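Bits and bobs day

July, far too early in the morning, tea going cold. Quick one because I've got to be out by 8.

The hair stuff has been driving me mad. It lives in the bathroom, my coat pockets, the car, the bottom of every bag I own. So I tipped the lot out on the table to sort it before the trip to Sultthorpe. Checked cloth on first, otherwise the small things roll off and I'm on my knees with a torch agian.

Favourite is still the fluffy pink headband with the knitted strawberries on top. Ridiculous. Keeping it. The pearly claw clip stays too, and the black watch, and the thin silver bangle I'd completely given up on. 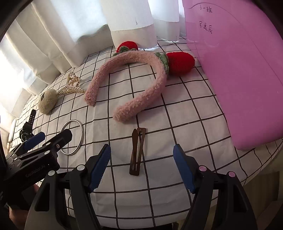
What's going where

Headband in the suitcase, on top, so the strawberries don't get squashed. Claw clip in the washbag. Watch on me. Bangle to Liis Sakalauskas, who has been asking for it back since Praltside, sorry Liis!!

Anything else goes in the old biscuit tin til I'm home. Might get one of those divided trays, depends what they cost. Right, shoes, keys, bus. Will do the scarves drawer when I'm back, it's worse.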